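Why I don't believe in the smart parking scheme

Every few years a council somewhere decides that the trouble with its high street is a lack of cleverness. Totdale's turn came in April, when we were told that the old pay and display machines would go and that parking would be run through an app called Zirkard. No more hunting for change, they said. You would be guided to a free space and charged only for the minutes you used. The leaflet had a smiling woman on it holding a shopping bag and a phone, so I suppose it must be true.

I have questions. The first is who asked for it. I've lived here long enough to remember three rounds of consultation on the town centre, and I've read the replies to all of them, which is a dull way to spend an evening. People asked for public toilets that were open. They asked for the bus to Fornia to run after six. A fair number asked for something to be done about the empty shops. I could not find one person who wanted to set up an account before buying a loaf.

The second is the money. There are 438 spaces in the council's car parks. The report says the new system will bring in more income, and it also says that drivers will pay less. Both of these appear on the same page. When I wrote in to ask how they fit together I was told that increased turnover would produce efficiencies, and when I wrote again to ask what that meant I got the same paragraph back with a different greeting at the top.

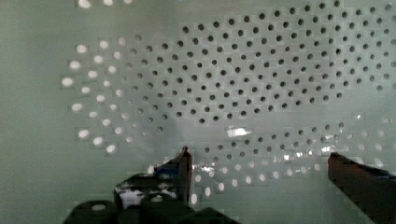 Perhaps turnover will go up. It might if the town had more people wanting to park than places to put them, but go and look at the car park behind the old market at eleven in the morning and tell me it's bursting. The people who stopped coming didn't stop because they couldn't find a space. The shops they came for have shut, and an app can't guide you to a shoe shop that isn't there.

Then there are those who will be left out, and I'm tired of hearing them called a small minority. My neighbour has a phone that makes calls. She is perfectly able to put coins in a slot and has done so without any help for decades. Under the new arrangements she can ring a number, listen to a menu, read out her card details in the rain and pay a 50p handling fee for the pleasure. That is worse than what she had before, and it costs more. I'd like to see somebody from the council defend it to her face.

Supporters point to the trial. It ran for a few weeks with 208 users, all of whom had signed up of their own accord, and most of them liked it. Well, of course they did. Ask people in a chip shop whether they like chips. What I'd want to know is how many drivers turned up, saw the sign and went to the retail park instead, where parking is free and no one wants your email address. The trial didn't measure that, and I don't think the full scheme will either.

I'm not against new things. I pay my bills online and I'd miss it if it went. But the old machines could have stayed beside the app for a year at very little cost, and then we'd have seen which one people chose. The council was offered that and turned it down. If they were as sure of Zirkard as they say they are, I can't see what they had to lose by it.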